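Contos curtos | Família | Arquivo

A minha avó decidiu vender a casa numa segunda-feira, ao almoço, entre a sopa e o peixe. Disse-o como quem pede o sal. E eu, que tenho a mania de ser a primeira a responder a tudo, fiquei ali de colher no ar, a pensar no cheiro do corredor, na janela que nunca fechou bem e no cão, que se chama Joseph porque a avó achava que um cão devia ter nome de estrangeiro rico.

– E o Joseph? – perguntei eu.

– O Joseph vem comigo, ora essa.

Foi tudo o que se discutiu. O meu pai tirou as espinhas ao peixe com um cuidado que nunca lhe vi, a minha tia levantou-se para ir buscar pão (já havia pão na mesa), e a avó explicou que tinha visto um apartamento em Sorari, num quinto andar com elevador e varanda virada ao rio. Tinha ido lá sozinha, de autocarro, três vezes. Três vezes! E a nós dizia que ia ao cabeleireiro.
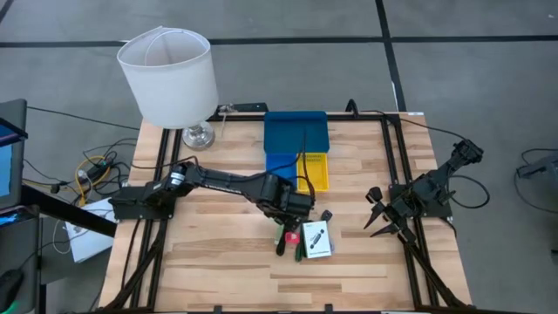

Fiquei encarregada do sótão, claro. Quem não tem filhos fica sempre com o sótão, é uma lei da minha família. Subi com sacos do lixo e uma garrafa de água, convencida de que despachava aquilo numa tarde, e às seis ainda estava sentada no chão a ler receitas de pudim. Havia lá uma mesa de madeira clara, daquelas com o tampo às tiras como uma tábua de cozinha, e pus-me a espalhar em cima dela tudo o que não sabia a quem dar. Botões, um dedal, bilhetes da camioneta de Wuslow, onde a avó nasceu e onde jurou que não punha mais os pés. E no fundo de uma caixa de bolachas, atadas com fita de embrulho, as cartas.

Eram 23. Contei-as duas vezes porque sou assim, conto coisas quando estou nervosa, já em miúda contava os degraus da igreja. Todas de Wuslow, todas com a mesma letra muito inclinada, todas fechadas. A avó tinha guardado aquilo a vida inteira sem abrir uma única.

Ora bem. Uma pessoa decente descia logo com a caixa e entregava-a. Eu desci no dia seguinte, depois de uma noite a olhar para os envelopes contra a luz do candeeiro, como os espiões dos filmes. Não se lia nada. O papel daquele tempo era grosso, uma maçada.

A avó estava na cozinha a embrulhar copos em jornal. Pousei a caixa à frente dela e esperei lágrimas, uma confissão, qualquer coisa. Ela limpou as mãos ao avental, pegou na primeira carta, leu a morada e voltou a pousá-la.

– A minha irmã escrevia muito – disse.

Eu nem sabia que ela tinha uma irmã! Tenho 45 anos, almocei com aquela mulher quase todos os domingos, e ninguém, nunca, uma palavra. Perguntei-lhe porque é que não as abriu. Ela embrulhou mais um copo, com muita calma, e disse que enquanto estivessem fechadas a irmã podia estar a pedir desculpa em todas.

Sentei-me. O Joseph veio deitar-se em cima dos meus pés, que é o que ele faz quando lhe cheira a bolachas, mesmo que as bolachas tenham acabado há décadas. 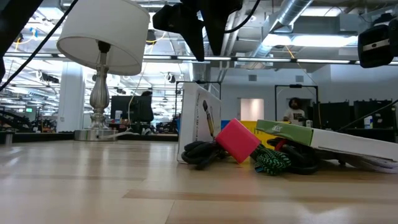 O candeeiro de quebra-luz branco, ainda à espera de casa.

A mudança ficou marcada para novembro. A transportadora, uma tal Pidik, mandou dois rapazes muito magros e pediu 539 euros, que a avó regateou ao telefone durante uma tarde inteira até eles lhe oferecerem as caixas de cartão. O meu pai ficou com o relógio de parede. A minha tia ficou com a loiça boa e com a ofensa de não ter ficado com o relógio. Eu fiquei com a máquina de costura, que não sei usar.

A caixa das bolachas foi no colo da avó, no banco da frente do meu carro, com o Joseph atrás a embaciar o vidro. Atravessámos a ponte e ela não disse nada. Já em Sorari, à porta do prédio, enquanto eu procurava lugar para estacionar, desatou a fita.

– Só uma – avisou. – E tu lês, que eu não trouxe os óculos.

Tinha os óculos pendurados ao pescoço. Desliguei o motor e abri o envelope com a chave do carro.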